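Fridge arm rollout on hold after shelf fault at Verkcombe

By Eilif Tveit 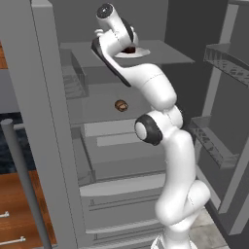 The kitchen robot trial at the Verkcombe supported flats has been put on hold after one of the arms pushed down hard on a fridge shelf and did not stop when it was told to. No one was hurt. A shelf cracked, a dish went on the floor and a tenant had a nasty fright.

Stonex, the firm that runs the trial, confirmed the stoppage yesterday afternoon. All 6 arms in the building are now switched off at the wall and will stay off until the cause is known and the fix has been looked at by someone outside the company.

It happened at breakfast time, a bit after half past seven. The arm in a second floor flat had been asked to get a dish out of the fridge, a job it does most mornings. It opened the door, reached in to the top shelf and then, by the tenant's account, "just kept leaning". She pressed the stop pad on the worktop. The arm carried on pushing for several seconds more before it cut out.

"I pressed it, I pressed it again, I shouted at it," she told us. She asked for her name to be left out. "I thought it was going to come through the bottom of the fridge. It's very strong when it's not being gentle."

A care worker in the corridor heard the noise and went in and pulled the plug. The arm was by then already still, Stonex says. The care worker is not so sure about that, and her own report, which we have seen, says it was "still humming and twitching at the wrist".

What went wrong

Two things it seems, and they should be kept apart.

First the shelf. The arms work from a computer model of each kitchen, with the fridge, shelves, door bins and cupboards all drawn up to match the real one. Jobs are practised in the model before the arm does them for real. Trouble is the fridges at Verkcombe have shelves that can be moved up and down, and in this flat the top shelf had been lifted one notch to make room for a milk carton underneath. The model still had it in the old place. So when the arm came down to where it thought the dish was, it met the shelf 42 millimetres too soon.

That on its own should not have mattered much. The arm is meant to feel when it touches something it wasn't expecting and back off. Teodor Backlund, who heads engineering at Stonex, said the limit for this had been raised in a software update in July after complaints that the arms kept giving up half way through a job.

"They were stopping for a lettuce leaf," he said. "A bag touching the side of the hand, that would stop it. So we let it push a bit harder before it gave up. We set it too high for work inside a fridge. That was our mistake and I'm not going to dress it up."

Second the stop pad. This is the one that worries people. The pad talks to the arm by radio, and the message has to get through to a reciever in the base. Stonex says the log from the flat shows the first press was never recieved at all, and the second one came through late. With the fridge door standing open between the pad and the base the signal was weak, and the arm is supposed to treat a lost signal as a reason to stop. It didn't. The setting that does that had been switched off during the same July update, while engineers were testing, and was not switched back on.

Was it off in the other flats too? Yes, says Backlund. In all of them.

Earlier warnings

Tenants say this was not out of the blue. A log book kept in the ground floor office has notes going back to before the summer. We were allowed to read it but not copy it. Among the entries:

Arm bumped fridge door twice, left mark on the inside.

Would not let go of butter.

Jar knocked over, arm carried on as if holding it.

Shelf "groaned" when arm came down, tenant says. Reported to Stonex, told to restart.

The last of those was in a different flat, on the first floor, and was written up after the July update. Stonex accepts it was told. The call was put down as a noise complaint and closed the same day, and no engineer went out.

Backlund said that "should have been picked up" and that calls from tenants will now go to the engineering desk and not only to the helpline.

Who's affected

Verkcombe has been using the arms since early spring. Each one is fixed beside the fridge and does simple fetching: a plate, a carton, a tub, sometimes a packed lunch made up the night before. Most of the tenants who have one find it hard to bend or to reach, and a couple can't open a fridge door on their own at all.

For them the shutdown is no small thing. Extra care visits have been put on at breakfast and in the evening, paid for by Stonex for now. One man on the third floor said he wants his arm back "tomorrow if they'd let me", and that he had never had any bother with it. His neighbour said she'd be happy never to see hers again and has asked for it to be taken out. It's bolted down so that will take a visit.

The same type of arm is used in two other places, a rehab unit at Nygård and a handful of private homes looked after by the Gernska housing group. Both have been told. Nygård said its arms have a wired stop button, not the radio pad, but it has stopped using them for fridge work anyway. Gernska did not answer before we went up with this story. We'll add their reply if it comes.

How hard did it push

Stonex gives the peak force at the hand as 300 newtons, taken from the arm's own sensors. The glass shelf is not built to take that on one small spot, and it went from the front edge back. The limit before July was far lower; the company would not give us the figure, saying it is part of the review.

The arm itself has a scraped fingertip and nothing else wrong with it that can be seen. It's been taken off its base and sent back to the workshop. The fridge is being replaced.

Over 2000 fetches had been logged at Verkcombe up to the morning of the fault. Stonex is keen to point that out. The tenants' group is less impressed, and says a number like that tells you nothing about what happens when somebody presses stop.

What happens next

An outside safety engineer is to go through the logs and the software changes. The report goes to the housing managers first and then to tenants. No date has been given.

Before any arm is switched back on Stonex says it will:

put the push limit back to where it was before July, with a lower one still for anything inside a fridge

turn the lost signal stop back on and lock it, so it can't be changed from the office

fit a wired stop button in every flat, within reach of where the tenant sits

make the arm check where the shelves are each time the door opens, before it reaches in

The last one is the slow one. The arm has to look at the shelves and compare them with the model, and Backlund said the early tries at it in simulation are working but take too long, with the door standing open and the fridge beeping. Clear bins and glass shelves are hard for it to see as well. He would not be pushed on when it'll be ready.

In the meantime stickers have gone on the fridges asking people not to move the shelves. The tenant in the second floor flat took hers off. "It's my fridge," she said.

Tenants with questions can go to the ground floor office, mornings only, or ring the number on the side of the arm's base. Anyone with a Stonex arm at home who hasn't been contacted yet should turn it off at the wall and not just with the pad.

Update, 4.15pm: Gernska has now been in touch. It says the arms in its homes did get the July update and were all turned off by lunchtime. It knows of no damage or injuries so far but is ringing round everyone to check.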